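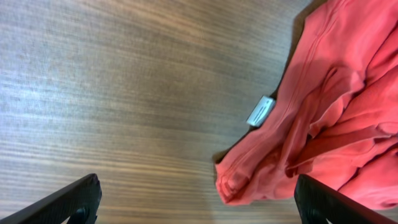 Trukach 2 Garment Handling Cell

Single-arm tabletop cell for picking, spreading and folding knitwear and other soft goods. Sold by Dradeck to laundries, returns centers and apparel sorting rooms.

Part number: 3218
Gripper: two-finger parallel, black, squared tips
Camera: wrist mounted, facing the work surface
Controller: Ristden, supplied with cell
Lead time: quoted at order

What the price covers
Arm, gripper, wrist camera, controller, cabling and one set of spare fingers. The table is not included. Most buyers use one they already own. Wood and laminate tops both work, provided the top is flat and does not rock.

What to budget for separately
Table anchoring kit (part 422). Required if the table is not bolted down.
Electrical work, if there is no outlet within reach of the controller.
Replacement finger pads. Plan on four sets a year for single-shift use.
Operator time during setup. Garments arrive bunched and in mixed sizes, and the cell has to be set up on your own stock. Set aside a box of typical pieces, including ones with care labels, heavy seams and rolled cuffs.

Planning notes
Strong overhead light can leave glare on a smooth tabletop. Check this before fixing the table position. Cells ordered with the Tsuji feed conveyor need extra floor space on the infeed side, so ask for the layout drawing first.

Orders placed by the end of June ship at the current list price. For a written quote, contact Vicente Bustos in equipment sales and give the part number, your garment types and the number of shifts.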